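03/01/2021

Moving the sourdough operation to Bakusdale

We've been in the new place at Bakusdale for 16 days now and I have baked on 11 of them, which tells you where my priorities are! The kitchen boxes got opened first. The bed frame came later.

The big news is the flour. There's a small mill out past the reservoir called Zúñiga that grinds a whole rye so fragrant I stood in the parking lot with my nose in the bag. I came home with way too much of it (no regrets) and I've been working it into everything – pancakes, crackers, a pie crust that was a bit of a brick but tasted wonderful.

My usual loaf used to be all white bread flour. Now I'm at 16 percent rye and the crumb has gone a little tighter, a little creamier, and the crust sings when it comes out of the oven. I love that sound so much.

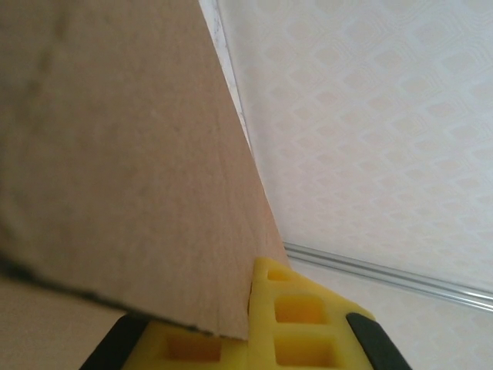
The starter took the move better than I did. I fed it the night before, left the lid loose, and held it on my lap the whole drive. It sulked for two days and then climbed right out of the jar. The kitchen sits at 77 degrees in the afternoon, so I've cut the first rise short and I go by the look of the dough now: domed on top, wobbly, a few fat bubbles along the side.

I also tried a longer bake, 40 minutes with the lid on and then a few more without, and wow, the color! Deep brown all over, with those dark little blisters on the ears.

Next up is a seeded version with sunflower and flax. I want to soak the seeds overnight first, and if it works I'll post the full recipe with weights. If any of you bake with a lot of rye, tell me how far you push it before the loaf stops rising. I'm hoping to get to half by July.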